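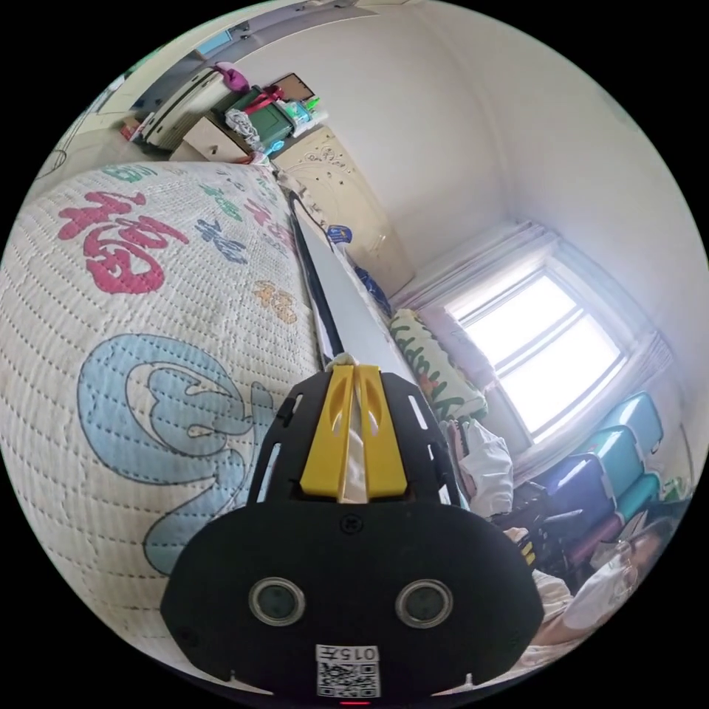
Zumville Housekeeping Club

Bedroom round is on again. Long white rod out for the job, bed made up with the white quilt, the one with 福 in big pink and the green and blue characters round it. Madhu Shakya picked the bedroom this time, says kitchens get all the attention.

Next up the far end past the bed. Light wood drawer unit, green storage box with the red strap, bottles, a bundle of cloth, all that wants sorting before the wardrobe gets touched. Bring bags, we ran out in July.

Club is now at 100 members, and the supplies fund stands at 2,000 with 500 still to come from the Gosham sale. Recipts to Harish Mathur please.

New sign up sheet is at the Gosham desk, names in by Thursday, 15 September 2022.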